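Trarel Publishes Good Practice Guide for Robot Picking Cells

Oct 2, 2021 | By Montserrat Ocampo
2 min read

Trarel is pleased to announce the first edition of its good practice guide for small robot picking cells. The guide has 27 pages and is free to download for laboratories, schools and small workshops.

The text was prepared with 14 member laboratories. It treats the matters which are often left to habit: how the bin is fixed to its base, how the cables on the arm are guided, and who is allowed to change the objects during a test.
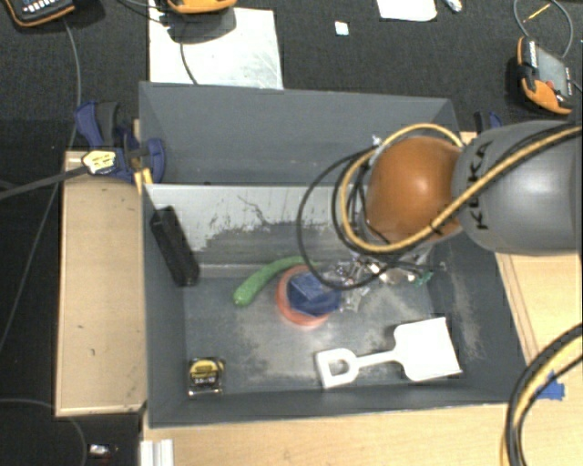
Each cell should have a written list of its test objects, and the list should be renewed every December. The guide also asks that the operator checks all clamps before the first run of the day and signs the result.

"Many teams do this work well, but they do it each in a different way," said Sunil Kumarasinghe, editor of the guide. "We wished to have one page that a new colleague can read and follow."

Climuveo and Sterovum have agreed to use the guide in their own test rooms for eight months and to send their comments to Trarel. A second edition will take these comments into account.

Printed copies, limited to 400, can be requested from the Trarel office.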